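砂利をならす秋

2025/11/03を過ぎる前に書いておこうと思ったら、もう夜だった。11月3日(月)、祝日。一日かけて机の上の砂利をならし、たいしてならなかった。
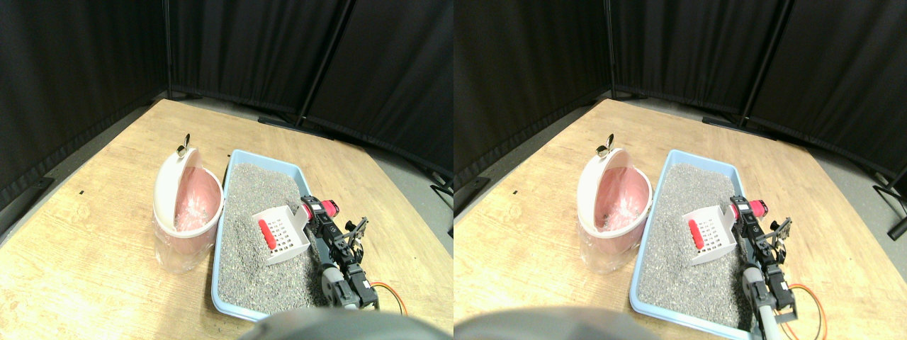 印刷する | メールで送る

そもそもの始まりは二月で、腰をやって寝ていたときに、卓上の枯山水というものを知った。手のひらくらいの盆に白い砂を入れて、小さな熊手で線を引くと心が静まるらしい。静まりたかった。寝返りのたびに声が出る生活をしていると、人はだいたい何にでもすがる。

ところが、買う段になって欲が出た。手のひらでは足りない気がしたのである。わたしの心の荒れ具合からして、もう少し面積がいるだろう。そうして長いトレイを探しはじめ、Plomanarという雑貨の通販で、縁が水色のを見つけてしまった。枯山水に水色の縁はどうなのか。水のない庭なのだから縁くらい水の色でもよかろう、と三日かけて自分を説得した。説得に三日かかるものは、たぶん買わないほうがいい。

中身も難航した。白砂は高い。加えて、白砂は猫のいる友人の家を思い出させる。それで灰色の、砂利とも砂ともつかない中途半端な粒のものにした。Trarkoの「庭の灰」という商品で、15キロ入り。名前が渋いので選んだのだが、玄関に届いた15キロは渋いも何もなく、ただ重かった。治りかけの腰をかばって、鍋で小分けにして運んだ。台所と机を何往復したかは覚えていない。鍋の底に細かい傷がついて、味噌汁をよそうたびに庭のことを考える。

さて、ならす話だ。

わたしは最初、平らにするのがいちばん簡単で、模様はその先の上級者の仕事だと思っていた。逆だった。模様なら、多少ゆがんでも「流れ」とか「さざ波」とか言い張れる。平らは言い張れない。平らでないものは平らでない。定規で手前から奥へ引けば手前に山ができ、奥から手前へ戻せば、さっきの山の横に別の山ができる。とくに手前半分がひどい。手が届きやすいぶん余計なことをするからで、奥のほうはまだましである。家の掃除と反対だ。

道具も変えてみた。カステラの箱の蓋、古いポイントカード、ケーキ用のパレットナイフ。いちばんよかったのはポイントカードだった。Kanという喫茶店のカードで、あと4個はんこを集めればコーヒーが一杯ただになるところを、粒の角でこすれて日付が読めなくなった。コーヒー一杯とひきかえに得た平面は、翌朝もう一度見たら平面ではなかった。

こういう愚痴をI-hsuan Chuさんに送ったところ、返事がきた。彼女は焼き物をやる人で、粉や粒の扱いではわたしの百倍くらいの経験がある。

「でこぼこのほうが自然じゃない? なんで平らにしたいの」

なんで、と聞かれると困る。心が静まると書いてあったから、としか言えない。そう返したら、「静まってないよね」と二通目がきた。そのとおりなので既読のまま夕飯を作った。麻婆豆腐である。ひき肉をほぐしながら、木べらの動かしかたが完全に砂利のそれになっていることに気づき、火を止めて少し座った。

庭の脇に立っている白い容れ物についても書いておく。つるりとした殻みたいな形で、口のほうから見ると中がピンク色をしている。これもPlomanarで、送料が無料になるまであと少しというときに、画面の下のほうに出てきた。送料をけちるために送料より高いものを買う、あの現象である。商品ページには「暮らしのうつわ」とあるだけで、何を入れろとは書いていない。届けてくれたCetportの配達の人に「大きいですね」と言われ、「そうなんです」と答えた。ほかに言うことがなかった。

最初は石を選んで入れておくつもりだった。枯山水だから、いい石がいる。ところが河原で拾った石はどれも、河原ではいい石なのに、家に持って帰ると普通の石になる。しかも少し濡れていたのが乾くと色まで普通になる。結局、石は玄関の隅に積んであり、宅配の不在票の重しとして働いている。適材適所だと思う。

容れ物のほうは、傾いた姿で庭に寄りかかるように立っているのが妙に堂に入っていて、どけると机が寂しい。用途がないものほど場所を取るし、場所を取ったものほど動かしにくい。うちの家具は全部この法則で配置されている。

背景の黒い布のことも、前に泊まりにきた妹に聞かれた。「葬式?」と言われたのだが、ただのカーテンである。ひだの入った黒いカーテンで、灰色の粒を眺めるには後ろが暗いほうが落ち着く。その前は花柄のをかけていた。花柄の前の枯山水は、旅館の売店みたいになる。机の木目が明るいので、うしろが黒だとちょうどつりあう、とわたしは思っているが、妹は帰るまで「葬式の部屋」と呼んでいた。

今日の作業記録を書いておく。来年の自分が読んで、同じことをしないように。

午前。全体を手で混ぜる。固まりがあるのは湿気のせいだと思い、ドライヤーをあてる。飛んだ。細かいのだけ飛んで、机のむこうとわたしの前髪に積もった。ドライヤーは冷風の弱でもだめ。

昼。おにぎりを食べる。じゃりっとした。どこから入ったのかは考えないことにした。

午後。カードで奥から24センチずつ区切って、一区画ごとに仕上げる方式にする。一区画目は見事にできた。二区画目をやると一区画目のへりが崩れる。へりを直すと二区画目に畝ができる。これを境界問題と名づけて、名づけたところで休憩した。名前をつけると半分片づいた気になるのは、仕事でもよくやる。

夕方。畝と小山を残したまま終了。遠くから薄目で見れば、山あいの景色に見えなくもない。I-hsuanさんにそう報告したら、「それ最初にわたしが言ったやつ」と返ってきた。言っていた。ほぼ一字一句。

かかった時間は、お昼を抜いて116分。スマホのタイマーが動きっぱなしだったので細かくわかってしまった。この時間で本棚の一段くらいは片づいたはずで、その本棚には枯山水の本が二冊、袋に入ったまま立っている。読めばならしかたが書いてあるのかもしれない。今週中に一冊は袋から出す。

あと、掃除機の紙パックを買い足すこと。机の下を踏むとまだ鳴る。

カテゴリー: 机の上の庭 / 買ってしまったもの

印刷する | メールで送る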